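5.2 Recording a soft-surface session

Before you start, finish the pairing in section 5.1. Both Cultadari hand units must show a steady light. Charge each unit for at least 30 minutes.

1. Choose a bed or sofa and spread the items on it in one group. Mix boxes, soft packets and cloth.

2. Hold one unit in each hand and open the jaws fully. Say the session number aloud, then press Record.

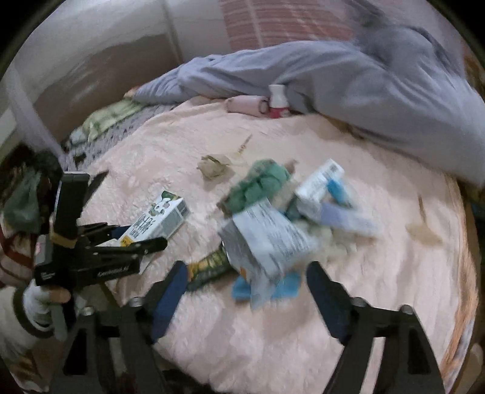
Figure 14. Two hand units over a mixed group of items on a blanket.

3. Move to the first item at a calm speed. If you move too fast, the print on the packets becomes blurred and the Trumeck station will mark the example as weak.

Note: A person may sit or lie near the work area, but the hand units should not touch them.

4. Stop above the group with the jaws open, and wait for one short beep.

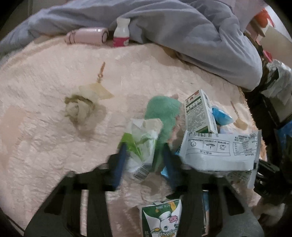
The learning system needs to see many kinds of grasp, so the order of items should change in every session. Do not always begin with the easiest box. In a group where a small white carton of Watermelon Frost stands beside a fuzzy green item and a large bent snack packet, take the carton first in one session and the packet first in the next. Our Morin set has 3,082 examples, and in the first 208 the operators picked hard boxes only. The system then performed badly with foil and cloth.

5. Close the jaws slowly on the item. For a milk carton lying on its side, bring one pad to each long side and keep the pads close to the bed.

Caution: Do not squeeze full cartons. Stop when you feel resistance.

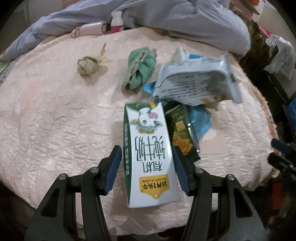

6. Lift the item, hold it for two beeps and put it down in a different place.

7. Press Record again to close the example. If the display shows code 151, the example was not saved and you must repeat it from step 2.

8. At the end of the session, connect both units to the station and select Send to Skumgate. Do not switch off the units until the transfer bar is full.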